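Gralham 3 lb. Rotary Rock Tumbler: Review

Posted April 14, 2022
Reviewed by Elfriede Riedl

I have wanted a rock tumbler since I was nine, and I finally bought one in December, after Kathleen Ó Ceallaigh from my Tuesday lapidary group let me hold a piece of jasper she had run through hers. It was like glass! I ordered the Gralham that same night.

Four months and a lot of grit later, I'm still checking the barrel every morning before coffee.

What you get

One motor base, one rubber barrel with a two-part lid, a spare drive belt, and four packets of grit and polish, enough for 2 full batches if you measure with care. There is also a bag of starter rocks. Mine were mostly quartz with a couple of nice banded pieces, and they all took a good polish.

The manual is 12 pages and pretty clear, though it skips over how full the barrel should be. Two-thirds to three-quarters is what you want. My first batch was barely half full, and the stones banged around so much that several came out with little crescent bruises along the edges.

Noise

Quieter than I expected. It runs in my laundry room with the door shut and I can't hear it from the kitchen. With the door open it's a steady slosh and rumble, a bit like a dishwasher with gravel in it. My old McGrath (a hand-me-down that lasted three weeks before the motor quit) was loud enough that I had to keep it in the garage under a box.

The barrel

Best part of the whole machine. The rubber is thick, the lid seals on the first try, and I haven't had a leak yet — just wipe the rim before you close it, since one grain of grit under the gasket is enough to let slurry out. The retaining nut is small and gets slippery with wet hands. I use a jar opener on it.

The grit

The coarse grit is fine, and the two middle stages are fine too. The polish is where I'd spend extra. I switched to Teminier aluminum oxide for my third batch and the shine was so much deeper that I ran two older batches through again. They sell it in small tubs that last ages.

Picking your rocks

Hardness matters more than color. Agate, jasper, quartz and petrified wood all tumble beautifully, and they can share a barrel. Anything crumbly or full of pits will shed grains into the slurry and scratch its neighbors, so look over the surface before a stone goes in. I scratch mine with a steel nail, and if the nail leaves a groove, I put the stone back in the garden.

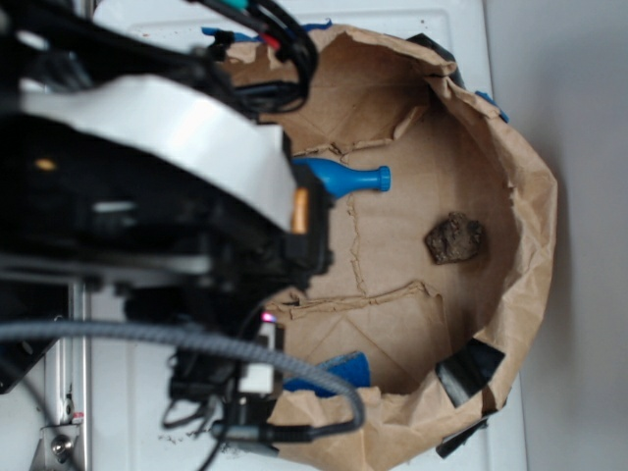
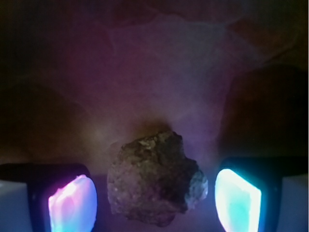 A torn paper bag, then a lumpy rock with an uneven, grainy surface.

Cleaning up

Never pour slurry down the sink! It sets like cement in the trap. I tip mine into an old bucket, let it settle overnight, pour the clear water on the gravel path and throw the sludge in the trash. Between stages, I scrub the barrel and every stone with a toothbrush for as long as my patience holds.

Would I buy it again?

Yes, and I'd happily give one to a patient kid or a retired neighbor. The Driltolham double-barrel is tempting me now, but I'd keep the Gralham running next to it. My next batch is all Lake Superior agate, in coarse grit since Sunday, and I'll add a note on how it comes out.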